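Bench rules for the two-armed robots: your questions

I'm Efa Craddock and I look after the house rules for the robot benches at Pumphrey. I get asked the same things over and over, so I've put my answers in one place. If yours isn't covered, come and find me (I'm usually near the kettle).

Do I really have to read the rules before I book?

Yes, sorry! They only run to 2 pages and I've cut them down twice already. Emrys Bevan checks bookings at Mudgate and he will ask.

Where do I stand while it's running?

Behind the robot, with the stop button in your hand. I don't mean on the shelf or in your pocket. Flat, closed shoes please, and tie back anything that dangles. If you need to reach over the table, stop the robot first, even if you only want to nudge something a tiny bit.

What can go on the table?

Whatever the task calls for and nothing else. Your mug, your phone and your notes live on the side shelf. I like a mat under everything too, and one with a printed grid is best, as you can put things back on the same squares between runs and your results will make a lot more sense.

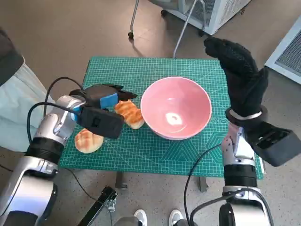
Bread rolls and bowl on the grid mat, left hand close to a roll, right hand held up out of the way.

What should the spare hand be doing?

If only one hand is working, park the other one up high and open, well clear of whatever's on the mat. We had no rule for this at first and people left it wherever it stopped, which made for some nasty bumps.

How fast can I run it?

New tasks start at 60 mm a second, full stop. Once you've done 200 clean runs you can ask Emrys to raise it. The log at Mudgate holds 3,352 runs now and I've read far too many of them, so please write proper notes when something goes wrong. "Went funny" doesn't help me!

Are the cables my job?

They are. Move each arm slowly through its whole reach before you start and watch the loops as you go. If one pulls tight or snags, stop and re-tie it.

Can I use real food?

You can, but it's never to be eaten afterwards, and crumbs get brushed off the mat before the next person's slot.

Do the same rules apply at Zomthorpe?

Mostly. They have their own booking sheet and they lock up at 6 pm, so ring ahead. The next tidy-up of the rules is in December, and I'm happy to take grumbles until then.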